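Home News Places Churches Events Contact

Tower at Nudside church to reopen in February
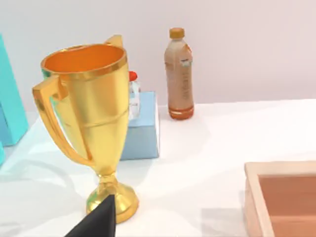
A gold trophy cup with two handles.

The bell tower of the parish church at Nudside will reopen to visitors in February after repairs to its upper stage. The work was carried out by Lanov, a masonry firm, which replaced 347 facing stones on the north and west sides and repointed the parapet.

The church dates mainly from the 14th century. Its tower was added later, when the wool trade brought money into the village, and stands at the west end of the nave. The lower walls are flint rubble with limestone corners. The top stage is brick -- a cheaper material used after a storm brought down the original spire.

Masons also found part of a blocked window behind the ringing chamber stairs. It has been recorded and left in place.

The roof was covered in new lead by Maltex, and the oak bell frame was cleaned and treated. All six bells remain.

Visitors can climb the tower from 10 a.m. to 3 p.m. on open days. The stairs are narrow and there is no elevator. The nave and the Fagundes chapel stay open as usual.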